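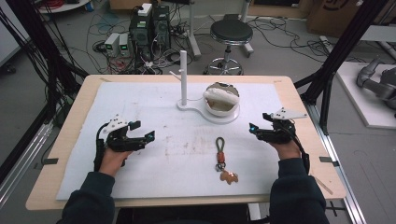
Les deux pinces en main, le porte-clés au milieu de la mousse et le crochet blanc juste derrière.

Petit fil du soir sur ce qui m'occupe depuis des semaines : le recalage temporel entre les deux pinces dans Skenine, notre outil d'enregistrement et de relecture. C'est un sujet ingrat, je vous préviens, mais je l'aime beaucoup !

Le principe est simple à dire. Chaque pince envoie sa pose et son ouverture, chacune par son câble, et chacune avec sa propre idée de l'heure. Tant qu'on travaille d'une seule main, on ne remarque rien. Dès qu'un objet passe de la gauche à la droite, un décalage de 20 ms suffit pour que la politique apprenne à lâcher trop tôt.

J'ai donc repris les 542 épisodes du jeu « porte-clés » (une boucle en cuir tressé, un anneau en métal, une petite breloque en forme d'animal - un cauchemar pour la perception, ça brille et ça se plie) et j'ai relancé l'alignement sur tout le lot. Une nuit de calcul, et beaucoup de thé.

Avant, on calait tout sur l'horloge de la machine à la réception. Maintenant Skenine estime la dérive de chaque flux sur une fenêtre glissante de 20 secondes, puis rééchantillonne les deux sur une base commune. Le code tient en 2 fichiers, et j'en suis assez fière.

Côté planification, c'est Zudis qui récupère les trajectoires propres. Il est devenu nettement moins nerveux à l'approche du crochet, et ça me fait un bien fou de regarder les courbes de vitesse sans grimacer.

Ce qui coince encore : l'orientation de l'anneau. Quand il est posé bien à plat, l'estimateur hésite entre deux solutions et saute de l'une à l'autre. J'ai essayé un filtre plus lourd, mais on perd en réactivité et je n'aime pas le compromis.

Si parmi vous quelqu'un a déjà traité des symétries de ce genre autrement qu'en ajoutant des hypothèses à la main, je prends tous les conseils, même les plus bricolés !

La branche est sur le dépôt interne de Gultgate pour l'instant, il me reste la doc à écrire et des tests à nettoyer. Version publique prévue en septembre, avec le script de relecture.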